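Notebook, mastering room, August

Work continued on the Restumero reissue for the Fedon label. Side A was transferred from the original tape at 2 p.m.
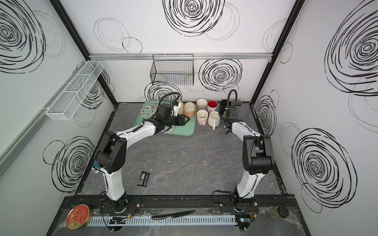 Tray and jar, patterned walls.

Levels on the second song remain uneven. The left channel falls away during the chorus, and the fault is on the tape. 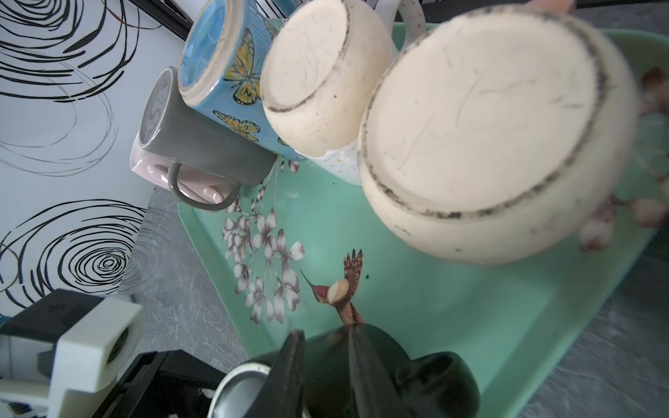 Asif Rajput wrote that the chorus should stay as recorded, as listeners know it that way from the first pressing. His view is accepted for side A.

The Bañez remix will be kept off the album and

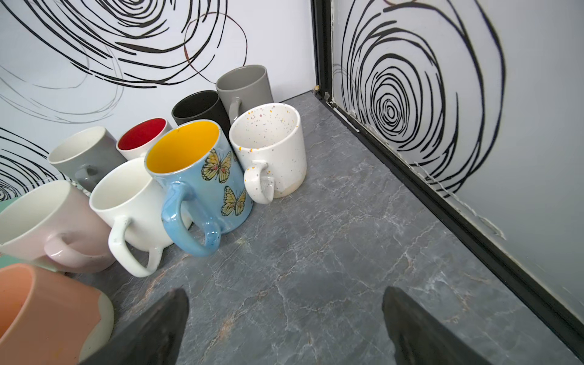 issued as a download with the preorder. The pressing order stands at 1,000 copies, with 200 on clear vinyl. Test discs are to be checked at both Driner and Fedon before approval.
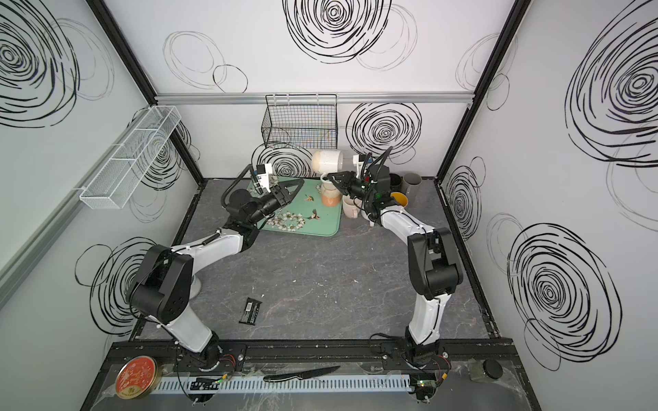 Side B has 61 clicks marked for repair. Sleeve notes are still outstanding.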